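Where Do All the Coats Go?
By Ea Ravn

Think about what you carry when you leave home on a cold day in February. You have a coat. You may have a hat, a scarf, a bag and a lunch. When you get where you are going, all of those things need a place to stay until it is time to leave.

At home, a few hooks by the door might be enough. In a big building, where many people come and go, it takes more planning. Grown-ups call this storage. Storage means keeping things in a place where you can find them again.

Stands, racks and lockers

A coat stand is a tall pole with arms sticking out from it. People also call it a coat tree. It takes up very little floor, so it can go almost anywhere. The bottom has to be wide or heavy. If it is not, a few thick coats on one side can pull the whole thing over.

A clothes rack is a long bar held up at both ends. Coats go on hangers, and the hangers slide along the bar. A coat on a hanger keeps its shape and does not get creases in the shoulders. There is also space under the coats, and people often use it for bags.

A locker is a small cupboard with its own door. A row of lockers lets many people share one cabinet. Lockers are good for small things that are easy to lose, like keys or gloves.

A large shared room can use more than one kind of storage.

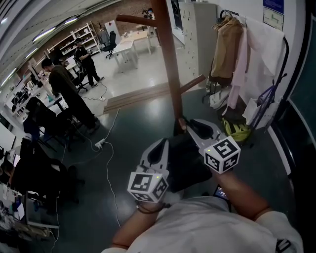
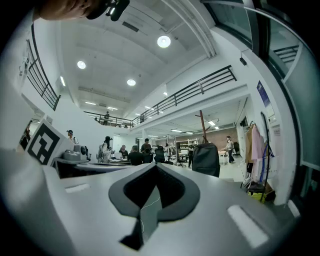
Why does a coat stay on a hook?

Gravity pulls everything down toward the ground. Your coat is being pulled down all the time, even when it hangs still. The hook pushes back up on the coat. When the push and the pull are the same size, the coat stays where it is.

A hook that curves up at the end works better than a straight peg. The curve stops the loop of the coat from sliding off. Look inside the collar of your own coat. Many coats have a small loop sewn there for hanging.

Bags are harder. A bag with books in it can weigh much more than a coat. If you hang a heavy bag on a stand, hang it low and put something on the other side to balance it. You can also set the bag on the floor, close to the wall, where people will not trip on it.

Try it yourself

You will need a pencil, some modeling clay and 2 paper clips that weigh the same.

Push the clay onto a table and stand the pencil up in it. Bend the paper clips into hooks and stick each one to the top of the pencil with a bit of clay, one on each side. You have made a tiny coat stand.

Now hang something small on one hook, like a key. Does the stand lean? Hang another key on the other hook and see what changes. Then make the clay base wider and try again with one key.

Words to know

Storage: keeping things in a place until they are needed.
Gravity: the pull that brings things down to the ground.
Base: the bottom part that holds something up.
Balance: when the weight on each side is even.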